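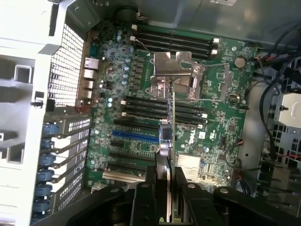

Figure 3. Wrist view of a thin expansion card held over the slots of an open desktop computer.

3.2 Collecting demonstrations

We taught card insertion by remote control. Operators drove the arms through the Cindeck interface and recorded 40 practice runs before the 500 used for training. Wrist and fixed views were saved together.
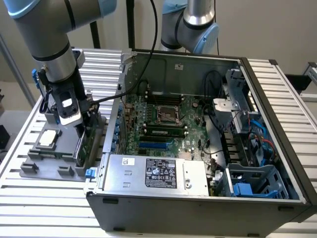

Figure 4. Fixed view of both arms, with a green card gripped at the fixture tray.

Runs in which the operator dropped the card were kept and labeled separately.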